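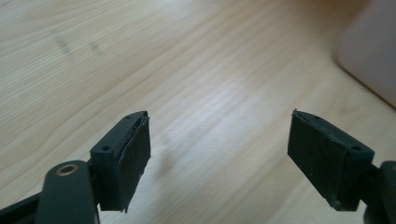

Le coefficient de frottement statique µs est le rapport entre la force tangentielle maximale avant glissement et la force normale appliquée. Il dépend du couple de matériaux et de l'état des surfaces, et se trouve donc mal représenté par une valeur unique de table. Un revêtement caoutchouteux dont les bords s'effilochent et se décollent en fines lamelles, face à un plateau en bois clair, relève du cas 3 ci-dessous : l'aire réelle de contact n'y est plus constante.

2.1 Loi de Coulomb

À l'équilibre : T ≤ µs·N. Pour une masse de 200 g posée sur un plan horizontal, N = 1,96 N. Avec µs = 0,6, le glissement débute à T = 1,18 N.

2.2 Domaine de validité

Cas 1 – solides rigides, surfaces sèches : loi applicable.
Cas 2 – élastomère intact : µs décroît lorsque N augmente.
Cas 3 – élastomère dégradé : mesure obligatoire, table exclue.

2.3 Plan incliné

On relève l'angle α au départ du glissement, puis µs = tan α. Cinq relevés par couple, moyenne et écart-type. Les patins Prendent seront dégraissés avant chaque série ; les plaques Dramholm restent à plat.

Exercice : reprendre 2.1 avec une masse de 513 g et µs = 0,45. Indiquer l'incertitude sur T pour une erreur de 2° sur α.

Compte rendu à remettre à Z. Karpenko avant fin mai.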